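Bramoter
Products / Recording / Frade Session Recorder

Frade Session Recorder
$378 per unit. Ships from our Kurkcombe workshop.

Frade is a small black box that sits between your hand-held grippers and your disk and keeps the two of them honest. It takes in video and finger width from up to two grippers, puts everything on one clock, and cuts the result into episodes with names a person can read. It has one button, one dial and one light. We held meetings about the dial.

If you teach manipulation policies from human demonstrations, you already know the work. Someone picks up a gripper, picks up an orange, puts the orange somewhere, and does it again until lunch. The skill involved is modest and the patience is enormous. What ruins the day is finding out in the evening that the left gripper was running behind the right one, or that forty minutes of careful work were saved as "test_final_2".

Frade was built by people who have had that evening.
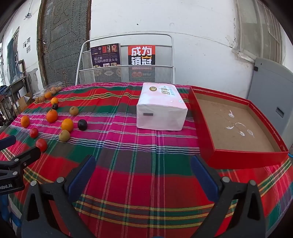
Fruit task, gripper camera view. Loose fruit on the left, tissue pack in the middle, red tray beyond.

What it does

Keeps one clock. Both grippers are stamped by the recorder as the data arrives, so it doesn't matter what time each of them believes it is. If a stream drifts or drops, the light goes amber and the episode is flagged in the log. You can still keep it. Frade will remember that you did.

Cuts episodes as you go. Press the button to start, press it to stop. Hold it down to throw the last one away, for when the tomato leaves the table. There is a foot pedal input on the back, and we recommend it for anybody working with a gripper in each hand, a situation in which pressing buttons becomes a matter for the chin.

Names things. Turn the dial to choose a task from your list, and every episode gets the task, the operator, the layout number and a running count. You write the list in a plain text file. If you want to call a task "banana misery", go ahead, but bear in mind that it will follow the data around for years.

Checks before you record. On power-up, Frade asks for one full open and close on each gripper and compares the finger width reading with the last session. It's dull and it takes a few seconds. It can't be switched off, and we get mail about that.

Layout prompts

Frade comes with Tralterix, our desktop software, and the part of Tralterix that customers mention most is the one we nearly left out. Give it a list of your objects and it will suggest a fresh arrangement after every few episodes: move the tray, swap two oranges, turn the box, put a plum where it is inconvenient.

Left alone, people are tidy. They set the fruit back where it was, reach for the nearest piece first, and by midafternoon have recorded the same episode over and over with great consistency. A policy trained on that will be superb at one tabletop. Tralterix is there to be annoying about it. It also tells you when you've gone too long with the same background, and suggests you turn the table or carry it into another room, which is when you find out who bought the heavy table.

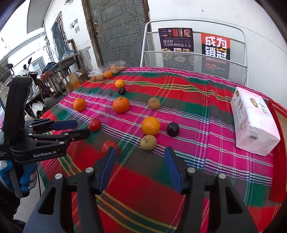
Clementina Coelho wrote the prompt logic and would like it known that the suggestions aren't random. They are weighted toward positions your existing episodes haven't covered, using the object locations you mark on the layout sheet. You do have to fill in the layout sheet. We tried making this automatic and the software became very confident about a kiwi that was a potato, so for now it's a click per object.

You can set how often the prompts appear. The default is every 8 episodes. Setting it to zero turns them off, and Tralterix will ask whether you're sure exactly once.

What it doesn't do

It doesn't label your video. It doesn't train anything. It doesn't know whether a grasp was good, only when it began and ended. It won't upload your recordings to us, and we'd rather you didn't either, having seen our internet connection.

It also doesn't include a gripper. Frade works with hand-held grippers that send video over USB and report finger width as a plain serial stream. If yours does something more imaginative, write to us before ordering. Sérgio Gouveia answers these messages himself and likes to see a wiring diagram. A photo of a sketch on a napkin is fine. A photo of the gripper with the words "this kind" is less fine.

Specifications

Inputs: two USB video, two serial, one foot pedal
Storage: removable solid-state drive, not included
Power: USB-C, from a wall adapter or a battery pack
Weight: 136 grams without drive
Mounting: belt clip, or two screw holes on the underside
Episode log: plain text, one line per episode
Software: Tralterix for Windows and Linux, license included with the unit
In the box: recorder, belt clip, foot pedal, two short cables, one longer cable, printed quick start

The quick start is one sheet of paper. The full manual is longer and has a section on cable strain relief that Sérgio is proud of.

Questions we get

Can I chain two recorders and use four grippers?
Yes, with the sync cable, sold separately. You will also need a second person, or some unusual arms.

What happens if the drive fills up in the middle of an episode?
The light goes red, the episode is closed cleanly and the log says so. Tralterix shows the space remaining in episodes as well as gigabytes, based on your average length so far. Our longest run on a single drive is 1,064 episodes, all of them short and most of them citrus.

Does the beep turn off?
It does now. Firmware from December onward has a mute setting. Earlier units can be updated from Tralterix under Device, then Update, then Yes I Have Plugged It In.

Can I rename tasks after recording?
Yes. The original name stays in the log as a second column. See "banana misery" above.

Is there an academic discount?
There is a modest one. Order from your department address and say which lab it's for.

Returns and repairs

Units can be sent back within 30 days if they look like they've had a normal life. Juice in the USB ports counts as a repair. We clean and test these at a flat rate, and we don't ask which fruit.

Spare foot pedals, belt clips and cables are listed under Accessories. Order two belt clips.

Page last updated Sunday, January 1, 2023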